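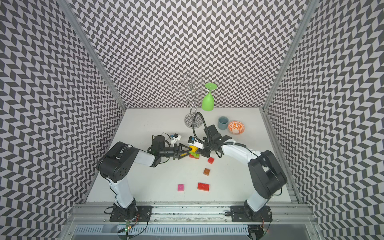 Figure 1. Both arms at the brick stack, held in the left gripper; glass tree, cup and bowl at the rear.

Search this site Enter keywords

22 June 2026
Bořivoj Krajčí, Dušan Říha

Evaluation of the Gondberg two-arm bench kit

The kit was lent to us in May by the supplier, Sorkus, at a list price of $3,000 per arm. We tested whether a student team could set it up and run it without outside help. Mounting both arms on the front rail took 84 minutes, cabling included.

The main task was stacking toy bricks. Over 127 trials, one gripper held the lower brick while the other placed the upper one. Most failures came from the second brick arriving at a slight angle – the fingers have no compliance, so the error carries into the joint. Recalibrating the wrist cameras helped, but the manual covers this step in one paragraph.

Hanging a wine glass on a hook was harder. Each attempt ran roughly 90 seconds, and we stopped early on several. Results by trial are in Appendix B.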